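Volver a llenar la botella

Os escribo con el café a medias y las ventanas abiertas, que por fin es junio y en casa ya huele a verano. Y con el verano vuelve la pregunta que me hacéis todos los años: ¿qué bebemos cuando no queremos ni refrescos ni más agua del grifo?

Pues yo estoy enganchadísima a las infusiones frías. La receta me la pasó Neema Masanja y no puede ser más fácil: dos cucharadas de hibisco seco, una ramita de canela, la piel de una lima y un litro de agua. Se deja en la nevera siete horas (yo la preparo antes de acostarme) y por la mañana se cuela. Nada de hervir, que amarga. Si os gusta dulce, un chorrito de miel disuelta en un dedo de agua templada y listo.

Con la menta me pasó lo contrario: la dejé toda la noche y sabía a césped. Con un par de horas va sobrada. ¡Y el jengibre, rallado, por favor, que en rodajas no suelta nada!

El mes que viene quiero probar con pepino y albahaca. Si alguien ya lo ha hecho, que me escriba con las cantidades, porque mi primer intento acabó regando los geranios. 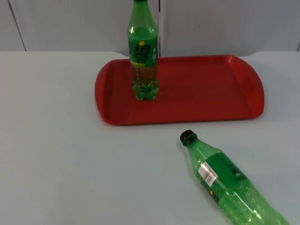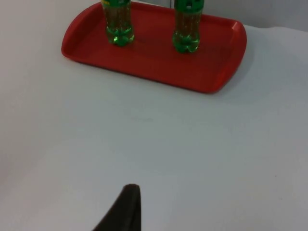
La bandeja roja, en las tres fotos.
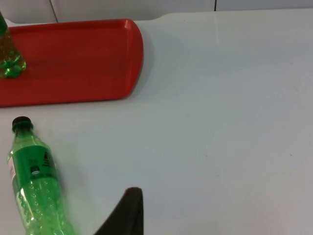

Texto: Caroline Barasa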